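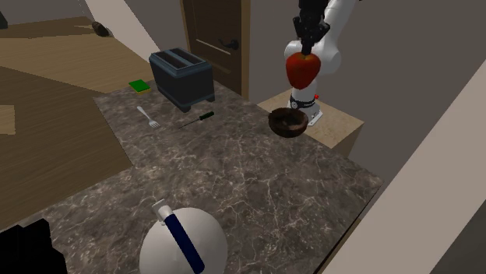 Evaluation notebook – Tawfik simulation kit, trial license
Entry: Thursday, October

Purpose. The group is reviewing the Tawfik kit, sold by Gident, as a possible replacement for the Zukusby package. This entry covers the kitchen counter set and the single-arm pick task. The license desk requires a written opinion before the trial ends, and these notes will be the basis for it.

Setup. Installation followed the printed guide without changes. The kitchen set loaded on the second attempt; the first stopped on a missing texture folder, which the installer had placed one level too high. The path has been corrected on the shared machine. Colleagues installing on their own machines should check this before opening a ticket.

Task. Pick up the apple and place it in the bowl. The toaster, sponge, fork and screwdriver were left on the marble counter as distractors. Object positions were drawn by the kit's own randomizer, with the arm base fixed on the side counter.

Runs. 100 episodes were requested, each limited to 60 seconds of simulated time. The batch was started at 2 p.m. and left unattended. Logs are in the Skorkitz folder under the trial name.

Observations.
The apple is an easy object for the gripper. The fork, lying flat on the counter, will be a harder test and should be scheduled next.
Contact settings are exposed in one file and are clearly labeled. In Zukusby the same values are spread over several files.
The marble veining and the wood grain of the door are acceptable for camera-based training. Lighting options are limited in the trial version – the full version is said to add more, but this has not been confirmed in writing.
Export of joint data works. Export of depth data stopped with an error in 15 episodes. The error text has been sent to Gident support.

Open items.
Reply from support on the depth export.
Price for 2 seats, including updates.
Repeat of the batch with the fork as target, same time limit.

No recommendation is recorded until the depth export question is settled.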